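Search this site Go

Two-arm tabletop workcell: planning and budgeting

A two-arm tabletop workcell is a small robot station in which a pair of arms share one work surface. Schools, laboratories and small engineering firms buy them for handling tests and training. The cost of such a station is often worked out from the price of the arms alone, and this leaves out the table, the enclosure, the lighting, the cabling and the objects the arms will handle.

Scope of a purchase

Buyers usually divide the order into fixed equipment and consumable equipment. Fixed equipment covers the arms, their mounts, the table, the cameras and the controlling computer. Consumable equipment covers finger plates, cables, table covering and handling objects. The two are kept on separate budget lines in most organizations, and a part that wears out within the first year should not be charged to the fixed line.

At the Drirkbridge workshop, which runs cells of this type, the planning sheet is filled in before any quote is requested. It asks for the reach needed, the heaviest object, the floor space and the power available at the wall. Quotes from Danar and Gashi are then compared against the same sheet. Danar sells arms, mounts and table as one package. Gashi prices every item alone, so its totals look lower until mounts and cables are added.

Enclosure and work surface

A plain dark backdrop keeps the background the same from one session to the next and hides movement in the rest of the room. Fabric is cheaper than rigid panels and can be replaced by section. Its support cords and poles should be listed in the order, as they are not always supplied. The table must leave clearance for both arms and for the objects between them. A matte surface is preferred under overhead light.

Handling objects

Toy kitchen items are a common choice for handling work. They are light, cheap to replace, and come in many shapes, with handles, lids and round bodies that call for different grips. 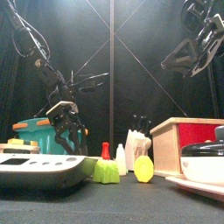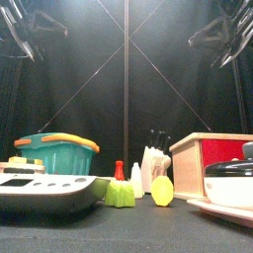 Toy kitchen items on the table, with both grippers above them.
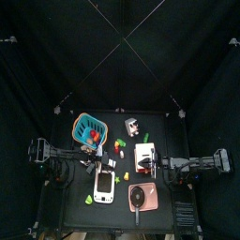
Sample budget

The Drirkbridge sheet for one added cell set a ceiling of $3,000 for everything except the arms and the computer. The accepted quotes came to $2,795. This covered the table, the enclosure, the lights, the mounts and the first set of spare fingers. Handling objects were bought separately for $281 and charged to the consumable line.

Items often missed at this stage are:

- delivery to an upper floor
- longer power leads
- clips and brackets for the enclosure
- storage bins for objects not in use
- a second emergency stop, where the table can be reached from both sides

Spare parts

Fingers and cables are the parts most often replaced. Drirkbridge keeps 3 sets of fingers for each cell and reorders when the second set is opened. Cables are bought in the same lengths for all cells so that one stock serves the whole room. Wernier supplies both, and also rents a loan arm while a damaged one is away for repair. The rental charge is by the week and has to be approved ahead of time if it is to come out of the maintenance budget.

Used arms are sometimes offered at a large discount. Before accepting one, a buyer should ask for the service record, check that the mounting pattern matches the existing brackets, and confirm that the controller software is still supported. An arm sold without its controller is normally valued as parts.

Lead times and installation

Arms take longest to arrive and are ordered first. Tables and enclosures can follow once the mount drawings have been received. Drirkbridge places its main order in June so that assembly falls in the quieter part of its year. Wiring is done after the mounts are fixed and before the fabric is hung. Cables need slack for the full travel of each arm and should be kept clear of the area where people stand.

See also: Gripper selection; Maintenance contracts; Workcell lighting

Contact us | Copyright Drirkbridge Workshop Reference | Back to top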